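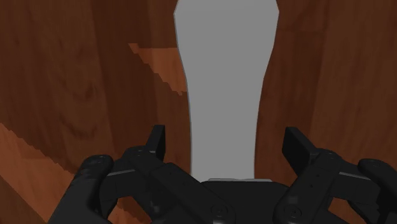 Stripping an old dining table: how far do I go?

Posted in: Furniture and Finishes

flundel422
I picked up a solid wood dining table at an estate sale on Stundadgate for 70 dollars. The top has a thick, shiny finish that has gone cloudy at one end, plus white rings from glasses. The wood under it is reddish brown with a lot of dark streaks. The seller, Shireen Mtshali, thought it was made in the 1960s but had no paperwork.

My plan is to sand to bare wood and put on hardwax oil. I have a random orbit sander and one free weekend. Is there any reason not to do this? We eat at it every day and I have two kids.

oldshellac
Find out what the finish is before you touch it with a sander. Put a few drops of denatured alcohol on the underside of the top, wait a minute, and press with a rag. If it goes sticky, it's shellac. If nothing happens, try lacquer thinner in another spot. If neither does anything you probably have varnish or poly.

Also check that it's solid. Look at the end grain. If the grain lines on top don't carry over the edge, it's veneer, and an orbital will go through it fast.

tableleg_tom
Agree on testing, disagree on sanding at all. White rings are moisture in the finish, and they're usually not in the wood. I'd try rubbing them out with very fine steel wool and paste wax first. You can always strip it later.

flundel422
Tested it. Alcohol did nothing, lacquer thinner made it soft. End grain looks right, so solid. I tried the steel wool on one ring and it got fainter but I can still see it from my chair.

oldshellac
Lacquer then. Use a gel stripper and a plastic scraper. Go with the grain, two coats, wipe down, let it dry overnight. Then start at 120 and go to 170 or 180, whatever your store has. Don't go finer than that under hardwax oil or it won't take.

tableleg_tom
Check the label on the oil. Some brands want you to stop lower than that, some don't care. And I'll say again that a coat of fresh lacquer over the old one would melt in and save you most of this work.

nmolefe
I did the same job in July on a table of the same color, so here is my order of work. I used Ndlovu oil, but any of them should go on the same way.

1. Take the top off the base if it's only screwed on. Mine had eight screws. Label the legs.

2. Strip, scrape, wipe, wait overnight. Open the windows and wear proper gloves, the thin ones dissolve.

3. Sand, vacuum, then wipe with a damp cloth and sand lightly again once it dries.

4. Oil thin. Buff off everything that doesn't soak in after 15 minutes. Second coat the next day.
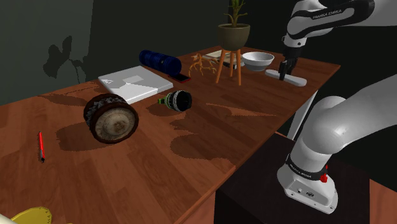

5. Keep heavy things and anything wet off it for a week. Plant pots go on a stand or a saucer from then on.

Nomvula Molefe

flundel422
Did your oil hold up to water? That's my one worry with the kids.

nmolefe
Mostly. Spills are fine if you wipe them up. A wet glass left overnight leaves a faint mark, and I rub a little more oil in. I've done that twice.

tableleg_tom
Which is two more times than I've had to do it with lacquer.

vutov2000
Poly for a kids' table. I know people here hate it.

oldshellac
Poly is fine until you have to fix one spot. Then you're doing the whole top.

flundel422
Going with the oil. Stripper is on order. I'll post again when the first coat is on.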